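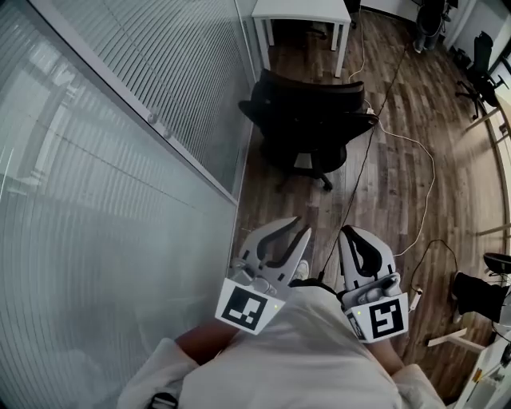 Figura 1. Os dois gripadores de mão, cada um com o seu marcador, na sala de trabalho.

Relatório de projeto — Unidade curricular de Automação e Robótica
Grupo Sindine

1. O que nos foi pedido

O enunciado pedia um sistema de recolha de demonstrações para ensinar um braço a arrumar objetos em cima de uma secretária. O grupo leu "arrumar" com o otimismo próprio de março. Em maio já nos contentávamos com "deslocar".

Escolhemos trabalhar com gripadores de mão em vez de teleoperar o braço. O braço do laboratório é partilhado por toda a turma e a folha de reservas enche depressa, ao passo que um par de gripadores se usa em qualquer sala com tomadas. A extensão branca que aparece no chão da Figura 1 foi, durante o semestre, o equipamento mais disputado do grupo.

2. Montagem

Cada gripador tem dois dedos brancos com almofadas pretas na face interior. O suporte na base leva um marcador fiducial a preto e branco, com padrão diferente à esquerda e à direita. Na primeira versão imprimimos o mesmo padrão duas vezes e o programa concluiu, com toda a lógica, que só existia uma mão. Perdemos uma tarde a calibrar câmaras perfeitamente calibradas.

O registo é feito com o Cideo, o programa que escrevemos para juntar vídeo e posição dos marcadores num só ficheiro. O nome foi escolhido por votação e ninguém o defende em público.

3. Recolha

Definimos 3 tarefas: pegar num objeto e largá-lo numa caixa, passar um objeto de uma mão para a outra e endireitar uma pilha de folhas. A meta era de 100 demonstrações por tarefa. Chegámos às 919 gravações no total, número que impressiona até se explicar que inclui ensaios, repetições e uma série inteira feita com o Cideo a gravar só o som.

Depois da triagem ficámos com 100 demonstrações limpas da primeira tarefa, menos da segunda, e das folhas preferimos falar na secção 5.

4. Cabos

Merecem secção própria. O comprimento dos cabos decidiu onde se podia trabalhar, para que lado se virava a pessoa e que cadeiras tinham de sair do caminho. O plano inicial previa uma "zona livre" marcada no chão com fita. A fita descolou-se na primeira semana; os cabos continuam lá.

5. Resultados

O modelo treinado, a que chamámos Tindall, pega no objeto com regularidade e larga-o perto da caixa, por vezes dentro. A passagem entre mãos funciona se o objeto for grande e a assistência paciente. A pilha de folhas sai pior do que entrou.

6. Trabalho futuro

Falta uma bateria para dispensar a extensão, e falta rever o limiar de deteção dos marcadores com pouca luz. A sessão de demonstração em Distanville ficou marcada para uma sexta-feira. Levamos objetos grandes.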